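Enero de 2018
Por el departamento de comunicación de Clekier

Clekier abre en Skokavberg su nueva oficina de pagos y cambio de divisas para pequeños exportadores

SKOKAVBERG — Con mucha ilusión, y después de bastantes meses de preparativos, Clekier anuncia la apertura de su oficina de Skokavberg, desde la que prestará servicios de pago internacional, cobertura de tipo de cambio y financiación de facturas a empresas pequeñas y medianas que venden fuera de su país. La oficina contará con una plantilla inicial de 55 personas y atenderá a los clientes en español, inglés y alemán.

Quienes nos conocen desde el principio saben que esta casa nació para ocuparse de las empresas que los grandes bancos suelen dejar para el final de la lista: talleres familiares, cooperativas agrícolas, fabricantes de ropa o de muebles que cobran en una moneda y pagan los sueldos en otra. Para muchas de ellas, una variación del cambio entre la firma del pedido y el cobro puede comerse el margen de toda una temporada, y hasta ahora protegerse les resultaba caro y bastante engorroso.

Para ellas hemos preparado Vida, una cuenta en varias divisas que permite fijar el tipo de cambio de un cobro futuro desde el mismo momento en que se emite la factura. Durante el periodo de pruebas la han utilizado 119 empresas, a las que queremos dar las gracias muy sinceramente por su paciencia y por sus comentarios (algunos larguísimos, y todos leídos con atención). De ellos salieron, entre otras cosas, el calendario de vencimientos y el aviso previo al cargo de comisiones.

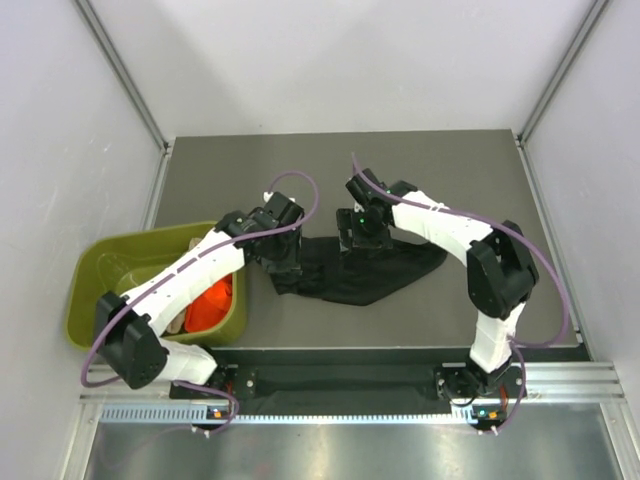 La cuenta Vida no exige un saldo mínimo y puede contratarse para operaciones a partir de 2.000 euros, un umbral que hemos querido mantener bajo para que también tengan sitio quienes exportan por primera vez. Las comisiones se muestran antes de confirmar cada operación y quedan recogidas en un extracto mensual que el cliente puede compartir directamente con su gestoría.

La financiación de facturas correrá a cargo de Hinico, con quien trabajamos desde hace tiempo y que aportará su experiencia en el análisis de riesgo comercial. Gracias a este acuerdo, las empresas podrán solicitar el anticipo de sus cobros desde la propia cuenta, sin repetir la documentación ya entregada.

Las solicitudes de alta pueden presentarse desde hoy en la oficina de Skokavberg o a través de la página de Clekier. El servicio de anticipo de facturas empezará a funcionar en marzo, y los participantes en las pruebas tendrán acceso preferente. Nuestro equipo estará encantado de recibir a todas las empresas que deseen acercarse, aunque solo sea para resolver una duda o comparar condiciones con calma.

Sobre Clekier
Clekier ofrece servicios de pago, cambio de divisas y financiación comercial a pequeñas y medianas empresas exportadoras.

Última actualización: se ha añadido la información sobre el servicio de anticipo de facturas.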